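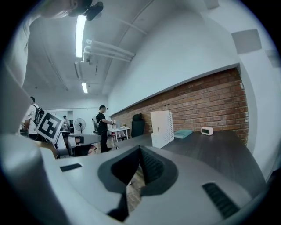
Office and Records Assistant, part-time

Liston Housing Advice, Drelemstead

We are looking for an assistant to help run our office in Drelemstead. Liston gives free advice to private tenants and lodgers, and dealt with 900 enquiries last year. The post is 20 hours a week over four days, to be agreed – school hours are possible.

What you will do

Open and log the post
Answer the phone and book appointments with advisers
Keep paper case files in order and close old ones
Order stationery
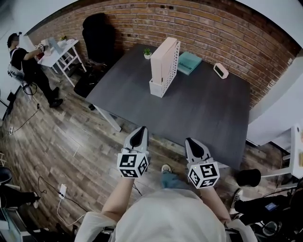 Move records to the new system

We hold 3,000 closed cases on paper. These are being entered on Torvik, our case database, and you will take over that work from February. Full training is given. You do not need to have used Torvik before.

What we ask for

Accurate typing and a clear phone manner
Some experience of office work, paid or unpaid
Care with private information

Knowledge of housing law is not needed. A second language would be useful.

How to apply

Ask at the office for a form, or write to us at 92 Asisness Road, Drelemstead. Please tell us in no more than 500 words why the job would suit you – we do not accept CVs without a form. The post is subject to two references and a six-month trial period.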